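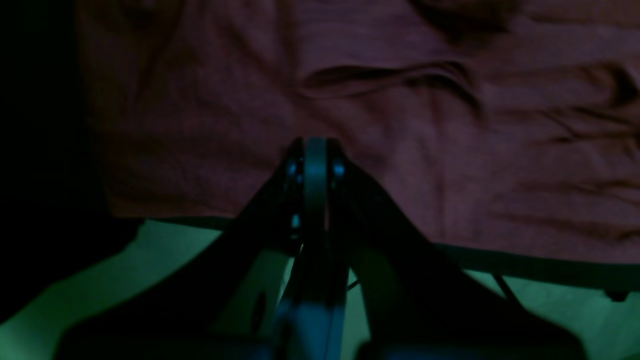 Maroon cloth, crumpled, low light.

November, 6:40 a.m. Boiler pressure 2 bar at the kitchen gauge, no change overnight. The hall sensor has dropped off the network again and I have left it off.

Resumed the wool moisture log. The Brerley meter reads low on knits because the pins need something dense to press against, so I am weighing instead. Dry weight of the reference sweater is 814 grams, taken after a night in the airing cupboard with the door shut. The kitchen scale resolves to 5 grams at that load, so the last digit came from the postal scale, which I trust up to 1000 grams and no further.

Wash was the Garnex liquid, half a cap, cool cycle, slow spin. The label now specifies a full cap for hard water. I have kept to half in order to match the October runs. If the rinse water stays cloudy I will do a separate series at the full dose and keep the two sets apart in the notebook.

Moved the drying rack from the Dunne Street window to the inside wall. The window side gains sun until noon and then loses heat through the glass, which put a step in the curve that I spent two evenings trying to explain as a property of the yarn. The inside wall is slower and flatter – I would take slow over a curve I have to correct by hand.

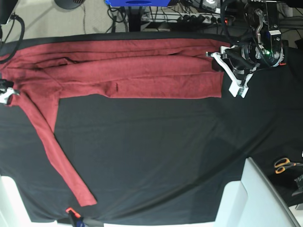
Weighing interval is still unsettled. Every hour is too coarse in the morning and pointless after supper. Tomorrow I will try every half hour until lunch, then every two hours, and leave the night blank. The spreadsheet needs a column for elapsed time, as it currently assumes even spacing and draws the line wrong.

Wrote to Skestska about the replacement fan for the dehumidifier. Their parts list shows two versions with the same number and different connectors. Asked which one fits the older housing. No reply yet, and the bearing is noisy enough to hear from the stairs.

4:15 p.m. Hygrometer in the back room disagrees with the one in the hall by five points. Put both in a bag with damp salt and set them on the shelf. Will read them before bed.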